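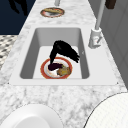
Jorneck Cricket Help Pages: Club Rules and Scoring

Batter retired hurt, then wishes to return

In our match against Rusiter, a batter retired hurt on 17 and asked to resume when the fourth wicket fell. The opposing captain objected. Was he entitled to do so?
Gert Xaba

Moodley
A batter who retires through injury or illness may resume the innings, but only at the fall of a wicket or the retirement of another batter. The captain's consent is not required. Should he not return, he is recorded as "retired, not out".
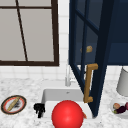

Ilirside Scorer
I concur with the above. The scorer should leave the batter's line open until the innings closes. Our own scorebook has a separate column for this, ruled off as plainly as the grout lines between white wall tiles, and entries are made in pencil until the umpires confirm them.

Pavilion End
I believe it depends on the league. Ours had a rule about it once.

Related items
Penalty runs: when are they awarded?
Replacing a lost ball
Minimum overs in a shortened match

This site uses cookies. By continuing, you accept their use.

© Jorneck Cricket Help Pages | Contact | Back to top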